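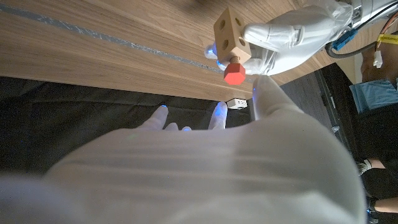
The Toy Blocks With Holes That Came Back to the Table

When I moved to Briltia, my landlady left one box in the hall closet. In the box were wooden cubes, and every cube had round holes drilled in its sides. I did not know what they were for. A neighbor's child came to visit, looked into the box for one moment, and sat on the floor for two hours.

Since that afternoon I have been interested in construction toys of this simple kind: a block, a hole, and something to put into the hole. They are older than most plastic systems and they ask very little from the person who plays. In October I visited the workshop Anar, where such sets are made and also repaired. The room is small and smells of linseed oil. On the shelf by the door I counted nothing, but the owner told me that there are 2527 parts in it, sorted by shape.

The cube is the heart of the set. If the holes are drilled a little too wide, the peg falls out when the child lifts the model. If they are too narrow, the child pushes with the whole body and then cries. At Anar they test each new batch by hand, and a batch that fails goes to the stove.

Next to the cube come the colored pieces. A red hexagon is a good partner for pale wood, because the eye finds it at once among the other parts. Children use it as a wheel, a roof, a flower or a hat. In the instruction sheet of the Sjöberg set it is called a "head", and I have never met a child who agreed.

For the play I recommend a real table and not the carpet. A light wooden top with a visible grain is pleasant, but small parts roll on it. In our home a strip of tape on the tabletop marks where the building place ends and where the box of spare parts begins. It looks poor, and it has stopped many quarrels. A dark cloth under the table is also useful, as pale cubes are easy to find on it in the evening.

Prices are very different. The small Bekano set has 30 pieces and is enough for the first year. The large one has 700 pieces, and I would buy it only for a school or for a family with cousins. Old sets are often sold incomplete, so ask for the pegs before you ask for the price.

My own box is still in the hall closet. I have added four hexagons to it.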